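Chapter 4
Electricity in the Home

By the end of this chapter you should be able to:
explain the difference between current, voltage and power
work out whether a set of appliances can safely share one socket
describe how fuses and circuit breakers protect a household
read a simple domestic electricity bill

4.1 Why household supply matters

Most people use electricity from the moment they wake, yet few could say how it reaches the kettle. The supply enters a house through a single cable, passes through a meter and is divided at the consumer unit into separate circuits. Each circuit serves a part of the building or a particular kind of load, such as lighting, sockets or a cooker. The final part of the journey, from the wall to the appliance, is the part that householders handle themselves, and it is where many faults begin.
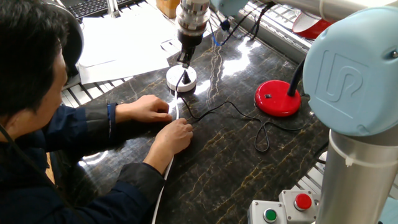

4.2 Case study: the Clisdale terraces

The village of Clisdale was connected to the mains in stages. In the older terraces each kitchen was given 2 sockets, which suited the habits of the time. A survey led by Wendy Penrose for the Onley Housing Trust recorded how residents had adapted. Extension leads ran under carpets and behind cupboards, and heaters were often plugged into the same lead as a washing machine.

Matters came to a head on 25th December, when ovens, heaters and lights were in use together and circuit breakers tripped along the whole of Flistness Row. The Trust began rewiring the following April. Declan Mellor, who supervised the work, later wrote that the residents had been "asking one small circuit to do the work of three".

4.3 Current, voltage and power

Three quantities are needed to understand what happened at Clisdale. Current is the rate at which charge flows, measured in amperes. Voltage is the energy transferred by each unit of charge, measured in volts. Power is the rate at which energy is transferred, measured in watts. They are linked by a single equation:

power = current x voltage

A lamp rated at 100 watts draws only a small current from the mains. A heater rated at 2 kilowatts draws 20 times as much.
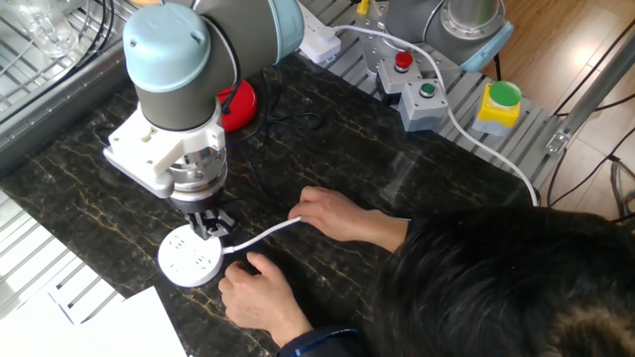

When several appliances share a lead, their currents add together, and the total must pass through the one cable that joins the lead to the wall. If the total exceeds the rating of that cable, the conductor warms and its insulation may be damaged. The rating is normally printed on the lead or its plug and should be checked before any heating appliance is connected.

Key terms
circuit, current, voltage, power, rating, fuse, circuit breaker, consumer unit

Further reading
Hsiao, Domestic Circuits: A First Course, opening chapters.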